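夹爪工位安全检查表及检查意见
适用范围：Lustthorpe车间装配线夹持工位
检查类别：故障后复检
检查依据：Hedley设备安全管理规程，夹持机构部分
检查月份：九月

一、故障概况
夹持工位在执行放件动作时，控制系统未收到张开到位信号，夹爪随后按超时逻辑重复闭合，工件掉落于防护围栏内。现场无人员受伤。操作人员按下急停后，工位转入停用状态。停用时累计动作次数为2,553次，未达到规定的定期保养间隔。

二、断电与隔离
1. 主电源已断开并挂锁。结论：合格。
2. 气源已关闭，残压已排空。结论：合格。
3. 停用标识已悬挂于围栏入口。结论：合格。意见：标识未填写停用时间，已要求当班补填。
4. 围栏门联锁试验。结论：合格。意见：开门后驱动使能即时切断，复位须在围栏外进行。

三、夹指外观
1. 夹指为深绿色楔形件，左右相对安装。检查在张开状态下进行，两指之间无工件。
2. 夹指顶面孔位。结论：合格。意见：两指靠近指尖处各见一个小圆孔，左指后端另见一孔，孔内清洁情况列入下次保养。
3. 夹指边角。结论：待观察。意见：左指下角有一处细小浅色痕迹，疑为磕碰缺口，复检时应用量具确认深度。
4. 工作面清洁。结论：需整改。意见：浅灰色表面上有零星细小黑点，来源未定，恢复运行前应擦拭并留样。
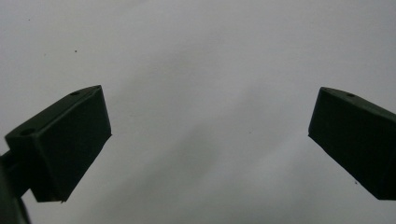 检查人：Lustthorpe车间设备安全检查员

四、传感与控制
1. 张开到位传感器。结论：不合格。意见：手动推动夹指至全开位置，信号时有时无。拆检发现接插件锁扣未扣紧，插针有轻微氧化。该接插件由Galli供应，同批次备件应一并抽查。
2. 闭合到位传感器。结论：合格。
3. 超时逻辑。结论：不合格。意见：程序在未收到到位信号时允许自动重试，与规程不符。应改为停机报警，由操作人员确认后方可继续。
4. 夹持力设定。结论：合格。意见：设定值与工艺卡一致，未发现擅自改动。
5. 报警记录。结论：需整改。意见：停用前48小时内同一报警出现14次，均由当班直接复位，未填写异常单。

五、人员与作业
1. 急停按钮位置及有效性。结论：合格。
2. 围栏内作业许可。结论：合格。意见：掉落工件的取出在断电挂锁后进行，许可单填写完整。
3. 报警处置培训。结论：需整改。意见：同一报警在一个班次内重复出现时应上报设备组，现行作业指导书未写明此项要求。

六、整改要求
1. 更换张开到位传感器接插件，并对线束增加固定点。
2. 修改超时逻辑，修改前后的程序版本均须存档。
3. 更换完成后空载连续动作100次，逐次记录到位信号，出现一次丢失即判定不通过。
4. 左指下角痕迹经测量确认超出允许范围的，成对更换夹指，不得单侧更换。
5. Cutthorpe车间同型工位参照本表自查，自查结果报设备组。

七、检查结论
该工位暂不具备恢复运行条件。第六项第1至第4条完成并经复检签认后，方可拆除挂锁。复检期间禁止以屏蔽信号的方式试运行。

复检意见：（待填）
设备组签认：（待填）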